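Scent marking in mammals

Scent marking is the placing of odor-bearing material on objects, on the ground, or on other animals. It occurs in most orders of land mammals and in several that live partly in water. The material may be urine, feces, saliva, or the product of special skin glands. Unlike a call or a posture, a scent mark goes on working after the animal that left it has moved away, and it may be read by animals the marker never meets.

Contents
1 Sources of scent
2 Chemical makeup
3 Information carried
4 Placement and timing
5 Response of receivers
6 Over-marking
7 Methods of study
8 Applied uses
9 See also

Sources of scent

Skin glands used in marking are of two general types. Sebaceous glands produce an oily secretion that holds its odor for a long period. Apocrine glands produce a thinner fluid that is often changed by bacteria living on the skin. Many glands used in marking contain both types of tissue.

Glands are named for their position on the body. Preorbital glands lie in front of the eye and are found in many deer and antelopes, which press them against twigs or grass stems. Interdigital glands lie between the toes and leave odor along a path as the animal walks. Anal glands open beside or inside the anus and are well developed in mustelids, hyenas, and civets. Flank glands occur in hamsters and some voles. Chin glands are found in rabbits, where they are larger in males than in females.

Urine is the most common marking material. In cats it is sprayed backward onto upright surfaces. In dogs and wolves it is placed with a raised leg or a squat, depending on sex, age, and rank. Mice leave small spots and streaks across the floor of the area they use. Feces are used by rhinoceroses, badgers, and otters, among others, and may be collected at shared sites called latrines or middens.

Chemical makeup

A mark is a mixture. The lighter compounds evaporate first and can be detected at a distance. The heavier compounds stay on the surface and usually require contact or close sniffing. As the lighter part is lost, the ratio between the two changes, which may allow a receiver to judge how old the mark is.

Some species slow the loss of light compounds by binding them to proteins. In the house mouse, major urinary proteins hold small molecules and release them gradually as the urine dries. The pattern of these proteins also differs between individuals in wild populations.

Temperature, rain, sunlight, and the texture of the surface all affect the life of a mark. Rough bark holds oily secretions better than smooth stone. Marks in hot, dry places lose their light compounds quickly, and animals in such places may need to renew them more often.

Information carried

Tests with captive and wild mammals have shown that scent marks can carry information on species, sex, individual identity, group membership, reproductive state, and social rank. Not every mark carries all of these. A gland secretion may remain stable through the year and serve mainly to identify the animal, while urine changes with diet, health, and hormone levels.

Group odor is found in species that live in stable social units. In the European badger, members of a group mark one another with a gland below the tail, and the shared odor differs from that of neighboring groups. Bacteria passed between members are thought to contribute to it.

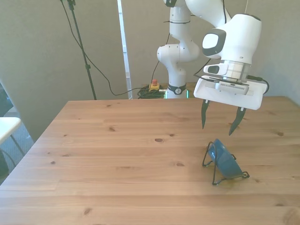 Placement and timing

Marks are rarely spread evenly. Large territories cannot be covered in full, and animals tend to place marks where other animals are likely to come across them. Common sites include trail junctions, raised rocks, fallen logs, and the bases of single trees. Two broad patterns are recognized:

Border marking. Marks are concentrated along the edge of the territory. This pattern is more common where the territory is small enough to be patrolled.

Hinterland marking. Marks are concentrated in the interior, often near dens or feeding areas. The brown hyena marks mainly in this way.

The same species may use both patterns in different parts of its range. Spotted hyenas mark borders where clan territories are small and shift toward the interior where they are large.

Rates of marking usually rise before and during the breeding season. They may also rise after an encounter with a stranger. In many species the dominant animals mark more often than others, and young animals mark little until they mature.

Response of receivers

A receiver may sniff, lick, avoid, or mark over the scent. Hoofed mammals, cats, and several other groups show the flehmen response, in which the upper lip is curled and the head is raised. The action moves heavier compounds toward the vomeronasal organ, a sensory structure above the roof of the mouth.

Marks do not act as a barrier. Intruders commonly enter marked areas. One explanation, called scent matching, holds that an intruder compares the odor of the marks with the odor of any animal it meets. If the two agree, the animal is likely to be the territory owner, and the intruder may withdraw without a fight.

Over-marking

Over-marking is the placing of one scent on top of another. Adjacent marking, in which the new scent is placed beside the old one, is treated separately by most authors. In hamsters and voles, receivers exposed to an over-mark tend to remember the top scent better than the bottom one. Proposed functions include competition between males, advertisement to mates, and the upkeep of a shared group odor.

Methods of study

Field studies record the position of marks by tracking, by direct watching, or with automatic cameras placed at known sites. Samples are usually examined by gas chromatography joined to mass spectrometry, which separates the mixture and identifies its parts. A single sample may yield a long list of compounds, few of which have a known effect on behavior.

For this reason chemical work is paired with behavior tests. In a habituation test, an animal is offered one odor several times until its interest falls, and is then offered a second. Renewed sniffing shows that it can tell the two apart. The test does not show what use the animal makes of the difference.

Applied uses

Scent marks are used in wildlife surveys, where latrine counts and DNA taken from feces help to estimate numbers. Placed scent has been tried as a means of steering released animals toward suitable ground and of keeping predators away from livestock, with mixed results. In zoos, full cleaning of an enclosure removes marks and may be followed by a rise in marking. Some keepers clean in sections to leave part of the existing scent in place.

See also

Flehmen response
Latrine (animal behavior)
Pheromone
Territory (animal)
Vomeronasal organ

Page last edited 2018-12-10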